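Tornstead Discography Data

Release and lineup data for Tornstead, the doom metal band, covering studio albums, EPs, demos and live recordings. One row per track, one file per table, all CSV in UTF-8.

Last updated Oct 5, 2018

Contents

releases.csv has 18 rows: title, label, format, year and catalog number where one was printed on the sleeve.
tracks.csv has 426 rows, including bonus tracks and alternate mixes. Running times are in seconds.
members.csv has 12 rows. Session players are marked with a 1 in the guest column.

Sources

Most entries come from sleeves and inserts. The early tapes on Pant had no printed credits, so lineups for those were taken from fanzine interviews and are flagged "unconfirmed". The first Gunitz pressing of Plulletti was limited to 1,000 copies. The later repress has a different track order and gets its own release ID. 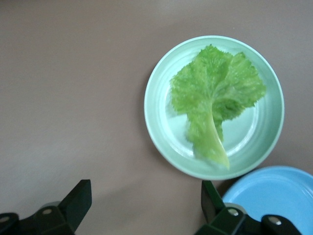

Live recordings are only included if they were sold or given away on a physical format. Audience tapes are left out, even the well-known ones. A song played as part of a medley gets its own row, with the medley column filled in – check this before adding up running times, as the total is given on the first row only.

Known problems

Drum credits on the second demo conflict between the insert and the band's own newsletter. The insert was followed.
Two split singles have no year. The field is blank, not zero.
Label names were normalized in June, so older copies of releases.csv will not join cleanly with the current tracks.csv.

Corrections

Open an issue with the release ID and a scan of the sleeve or insert. Changes to the "unconfirmed" rows need a printed source.

License

CC BY 4.0. Lyrics and cover art are not included.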